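Jidley Printed Sheet Set, Full - four months in

I bought this set in April to replace a plain white one that had gone gray. It comes with a flat sheet, a fitted sheet and 2 pillowcases, all cotton. The label says to wash warm and tumble dry low, and I have mostly followed that.

The fabric was stiff out of the package and had a slight smell, which went away after the second wash. By the fifth wash it felt about like my older sheets. It's lighter than the Flandden set I have on the other bed, so I prefer it in summer. It does wrinkle. If you like a smooth bed you will need to iron it, and I don't.
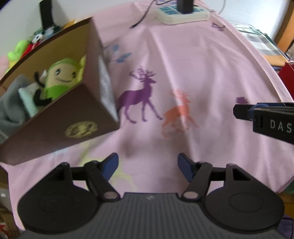 The deer print on pink.

Colors have held up well so far. I wash it with towels, against the advice on the label, and nothing has bled. There is some pilling on the fitted sheet near the foot.

The elastic is my main complaint. My mattress is 16 inches deep with the topper on, and one corner pops off almost every night. Without the topper it stays put. Kodard makes a deeper fitted sheet, but only in solid colors.

One pillowcase had a loose seam. I wrote to the store on a Thursday and Bimla Rana in customer service mailed a new one without asking for the old one back.

Four stars. I would buy the flat sheet again if they sold it separately - the fitted one only if they add deeper pockets.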